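关于我们

Durthorpe女子足球俱乐部设在Ovgate，主要开展女子青少年足球训练和比赛。俱乐部现有4支队伍，分别为U11、U13、U15和U17，每支队伍配一名主教练和一名助理教练，守门员另行安排专项训练。

俱乐部的前身是Rajput中学的课后足球班，最初只有一个年龄组，在学校操场训练。后来报名的学生来自多所学校，足球班便从学校分离出来，改用现在的名称，并在地区足协注册。U17队目前参加地区女子青年联赛，其余三队参加本地的分龄联赛和邀请赛。
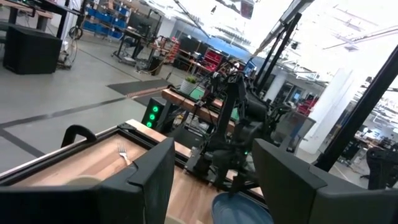 各队每周训练2次，傍晚6点开始，每次90分钟。U11和U13以控球、传接球和小场地对抗为主，U15起增加位置训练和定位球练习。冬季场地结冰时，训练改在Jakik体育馆内进行，具体时间由各队教练提前一天通知家长。

青训主管Sarita Singhal负责训练大纲和教练安排，也带U17队。她球员时期司职中后卫，退役后一直从事女足青训工作。

新球员试训每年2月和8月各办一期，无需有比赛经验，请自备球鞋、护腿板和饮用水。试训结果以邮件告知。未入选的球员可以参加周末开放训练，下一期再报名。

会费按赛季缴纳，包含训练费、联赛报名费和一套比赛服，客场交通费另计。同一家庭有两名以上球员的，从第二名起减免四分之一。

报名表可在俱乐部办公室领取，办公室开放时间为下午4点至晚上8点。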